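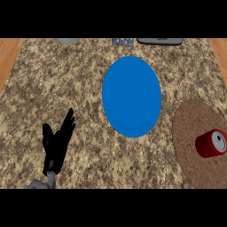
Student robotics club spends a semester putting a can on a plate

The robotics club at Londholm Technical College will hold its end-of-term contest on Friday at 4 p.m., and the public is invited to watch a simulated robot attempt to clear up after a simulated lunch. Admission is free. Seating is whatever is left in Room 12.

The task, as written in the rules, takes up one sentence: pick up the red can and set it on the blue plate. The rest of the rules, which run considerably longer, deal with what counts as "on."

"We had a long meeting about rims," said Þórey Þorgeirsson, who teaches the evening programming class and advises the club. "A can that is touching the rim is on the plate. A can that is leaning on the plate and thinking about it is not."

Club members have logged 3,695 practice attempts in the simulator since September. Of those, 473 ended with the can on the plate, a success rate that Þorgeirsson described as "better than my first class." In the rest, the can mostly went to the floor. One early run finished with the plate on top of the can, and its author filed an appeal.

Two teams have made it to the final. Team Stirker has written a cautious controller that approaches the can so slowly that judges have added a time limit. Team Tamard favors speed and has asked for the granite to be made less slippery. The request was turned down, on the grounds that the other team has to use the same counter.

Each team gets 12 tries. The starting position of the can changes between tries, and neither team will see the positions in advance. Ties will be settled by the lowest number of fingers used, a rule adopted in October that has yet to come up.

The winners receive the Holst Cup, a coffee mug, and first pick of next term's task. Early suggestions include stacking bowls and opening a drawer. Folding a towel was also proposed, and put off for roughly two years.

Doors open at 3:30 p.m. Visitors may bring drinks, provided they pick up their own cans.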